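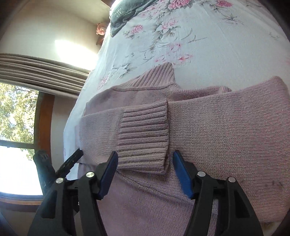

Search this manual Enter a word or fault code Search

7. Wool and Hand Wash Programme

7.1 General

The Wool and Hand Wash programme of the Skollach washing machine is intended for knitted garments whose care label permits machine washing on a wool cycle, and for garments marked as suitable for washing by hand. Garments marked with a crossed-out wash tub must not be washed in the appliance on any programme.

The programme lasts 67 minutes at the factory settings. The time shown on the display may change during the first few minutes while the appliance measures the load. Users should read Section 3 (Detergents) before using the programme for the first time.

7.2 Preparing the load

1. Read the care label of each garment and put aside any item that requires a lower temperature than the rest.
2. Empty all pockets. Remove brooches, pins and detachable belts.
3. Close zips and fasten hooks. Leave buttons undone.
4. Turn each garment inside out and place small items in a wash net.
5. Sort by colour. Dark or strongly coloured knitwear should be washed alone the first time.
6. Place the garments in the drum one at a time. The drum must not be more than one third full.

NOTE: Loose threads should be drawn through to the inside of the garment before washing. They should not be cut.

CAUTION: Do not wash knitwear together with towels, jeans or bed linen. The difference in weight may prevent the drum from balancing and may stretch the knitted items.

7.3 Starting the programme

1. Open the detergent drawer and pour liquid wool detergent into the middle compartment. Do not exceed the line marked on the inner wall.
2. Close the drawer fully.
3. Turn the programme dial to Wool and Hand Wash.
4. Check the temperature on the display. Press the Temp button to select Cold if the care label requires it.
5. Press the Spin button to select Low or No Spin. Higher spin speeds are not available with this programme.
6. Close the door until it clicks, then press Start.

The door lock symbol will light. The door cannot be opened until the programme has ended and the symbol has gone out — forcing the handle will damage the lock and is not covered by the guarantee.

CAUTION: Never use bleach, biological powder or stain remover containing bleach on wool, silk or cashmere.

7.4 Unloading and drying

1. Remove the load as soon as the programme ends. If it is left in the drum for longer than 90 minutes, creases may set and the fibres may mat.
2. Support the full weight of each garment with both hands when lifting it out. Do not pull it by the sleeves or collar.
3. Lay the garment on a clean, dry towel, roll the two together and press gently. Do not wring.
4. Unroll, place the garment on a second dry towel or a flat drying rack, and ease it back to its original shape.
5. Leave to dry away from radiators and direct sunlight. Turn once.

Knitwear should be folded for storage. Hanging a heavy garment for long periods will lengthen the body and mark the shoulders.

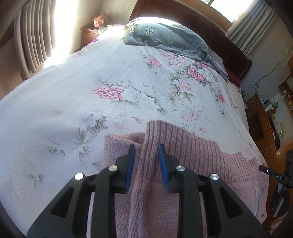

May a wool jumper be finished in a tumble dryer once it is nearly dry?

Only where the care label shows the tumble dryer symbol without a cross. In all other cases the jumper must be left flat until fully dry, even if only the cuffs and hem remain damp.

7.5 Fault code 744

Code 744 indicates that the appliance has stopped the spin to protect the load. Water may remain in the drum.

1. Turn the dial to Drain and press Start.
2. Wait for the door lock symbol to go out.
3. Open the door and spread the load evenly by hand. A single heavy item should be repositioned — adding other garments to balance it is not advised with this programme.
4. Close the door, select Spin at the Low setting and press Start.

If the code appears again, switch the appliance off at the wall and contact the Winbridge service desk. The model and serial numbers are printed on the plate inside the door and will be requested by the operator.

NOTE: Appliances supplied through Amrani dealers carry a separate service card. Owners should use the telephone number on that card.

Section revised 14/08/2020. Approved for issue: Mahmoud Ouali, Technical Publications.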